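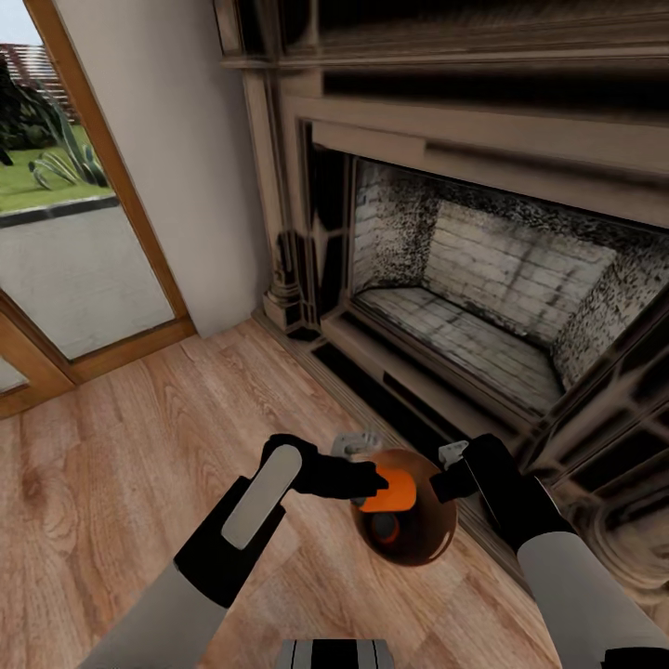 Vesside Household Episodes: README and rules of good practice

Version of Saturday, January 23, 2021
Maintained by Wiroj Sitthichai, Flarville

What is in the set

Vesside contains 1,824 simulated episodes of two-arm manipulation in home interiors. All of them are rendered. The rooms come from 33 house models, and the objects stand on floors, tables and shelves. Each episode has the video, the joint positions of both arms, the gripper state, and one sentence of instruction in English.

An episode has maximum 3,000 steps. Longer ones are removed, also when the task was finished well.

Rules for recording

1. The two arms work together on large or round objects. One finger pressing from the top is a contact, but it is not a grasp. Please do not label it as grasp before both sides are held.
2. Contact with a fireplace, a wall or a glass door must be written in the contact log, even if it is very light. In a real house this contact would be damage.
3. An object may not be moved through another object. When the physics engine permits it, the episode is still rejected.
4. The operator does not restart in the middle. A failed attempt stays in the file and receives the label "failed".
5. Shiny objects keep their reflections. We were asked several times to make all materials matte, and we decided no.

Rules for labeling

Write the name that a person living in the house would use. If you are not sure what the object is, write its shape and color, for example "round brown object", and set the field name_certain to false. A wrong exact name is worse for us than a general one. The first version had many guessed names, and we spent all October correcting them.

Left and right are always from the side of the robot.

Each episode is read by a second labeler, who does not see the first label. If they disagree, the Nair checklist is used. It has 9 questions and the file is in the folder docs.

What the set should not be used for

Please do not use it as proof that a controller is safe near people. There are no people in any episode. Contact forces come from the Clarkier simulator with default friction values, and we did not compare them with a real floor.

Known problems

Gripper fingers sometimes enter a little into curved surfaces. In the contact log the depth is negative for these steps. Filter them if you train on force.

Door glass is not marked as an obstacle in the older house models. This will be repaired in the next version.

Comments

pelle_k: Is rule 4 also valid when the simulator itself crashes?

W. Sitthichai: No, a crash is deleted. I will add this sentence.

moraine22: Thank you for the name_certain field. We copied it in our own set and the labelers complain less now.

dtw: The link to the checklist gives me an empty page.

Contact: Vesside maintainers, Flarville | © 2021 | Back to top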